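Closing a Straight Incision with Interrupted Sutures
Project report, Metport, January 31, 2022

1. Aim
Our group wanted to find out how the first knot affects the rest of a wound closure. We kept the task small: one straight cut, one thread, one knot at the end of the cut before anything else was tied.

2. Method
Each trial had a limit of 15 minutes. We used the Purneck practice sheet for scoring, which gives 80 points in total. Points go to knot position, tail length and how well the edges meet. The thread was black in all trials so that it would show against the tissue. Notes were kept in the Sasa logbook under entry 2208.

3. Observations
The knot was placed at one end of the incision, with short tails around it. Redness along the cut was strongest near the knot and faded toward the other end. 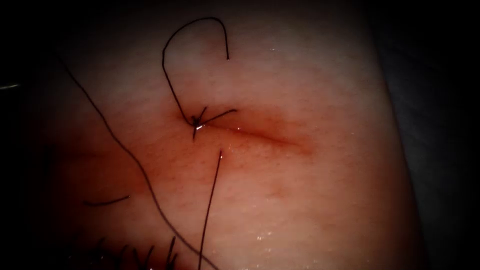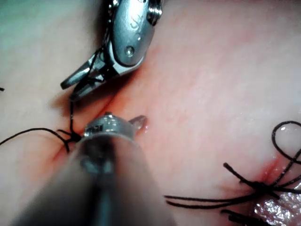 Figure 1. Suture knot at the incision, with black thread. The second view shows the strand held taut above the knot.

The edges lay close together, but the tissue puckered at the stitch. Long thread was the main nuisance — it lay across the work area and was easy to confuse with the cut tails.

4. Next steps
In May we will repeat the task with two thread lengths and score both on the same sheet. The Tilahun method for trimming tails will be tried on the shorter one.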